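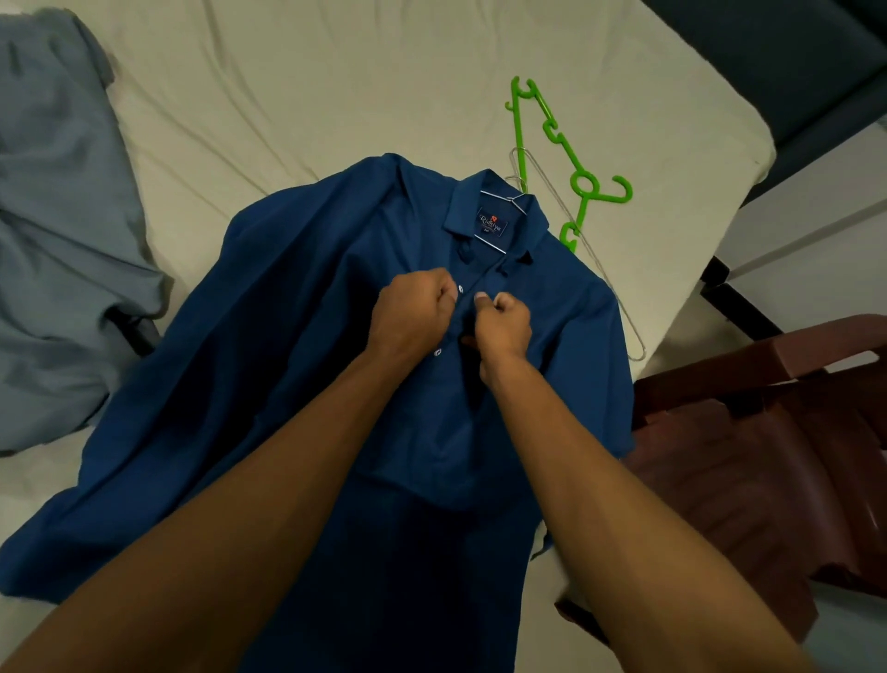 Buttoning the front of a dark blue shirt on the bed, with the wire hanger already inside the neck.

Projects > Home Skills > Aken Laundry and Wardrobe Course > Progress report

February
By Veronika Kuster, for the Zutville fund

Dear Mr. Nägeli,

With this report I inform you how the second part of the wardrobe course has gone. You asked me last time to write less about the rooms and more about what is done with the clothes, so I try to do this.

The first part was washing and drying, and it was finished before the winter break. Now we work on what comes after: sorting, buttoning, hanging and folding. All of it is done on a bed. We discussed using a table, but most of the people who take the course have no large table at home, and a bed is what they will use later also.

Shirts take the most time. Our rule is that the hanger goes in first, then the collar is put down, and then the buttons are closed while the shirt lies flat. Mirjam Gisler taught it at first with every button closed. After two sessions she changed to the top button and every second one below, and I agree with her. The shirt stays on the hanger and the work is less tiring for people with stiff fingers.

We still have a mix of hangers. The thin wire ones go easily into a narrow neck, but a heavy shirt pulls them down at the ends. The plastic ones with open hooks along the length are good for small things, and I would like to keep them for this. I ask you to approve 300 from the reserve for wider hangers. The offer from Cleditz is attached in the budget sheet.

Trousers and nightwear we fold. For elastic waists the method is simple: hold the band at both sides, lift, let the legs hang down, and only then lay the piece on the bed. Before, many people tried to fold such pants directly from the pile, and the legs stayed twisted inside.
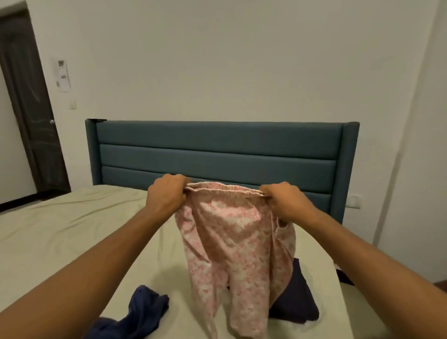 Floral nightwear with an elastic waist, held up by the band. Dark blue pieces are still on the sheet.

Sorting by color before folding is not yet a habit. Dark and light pieces often lie together on the bed, and then one must look for the matching part of a pajama. Theda Wunderlich has proposed to sort already in the basket. We will try this in the next part.

Money: of the 2116 granted for this year, 1172 is spent. The largest part was the teaching hours. The printed sheets cost less than planned - Remo Rüegg made the drawings himself and did not want to be paid for them.

What is open: the sheet about ironing is not written, and the part about storing winter clothes has no teacher yet. I will send you the new dates when I have them.

With kind regards,
Veronika Kuster

Comments (3)

L. Nägeli: Thank you, this is much clearer. The hangers are fine for me. Please send the ironing sheet before it goes to print.

Theda W.: One small correction, I meant two baskets, one for dark and one for light. With one basket it does not work.

Brynjólfsdóttir: We do every second button also. For children's shirts we close only the top one.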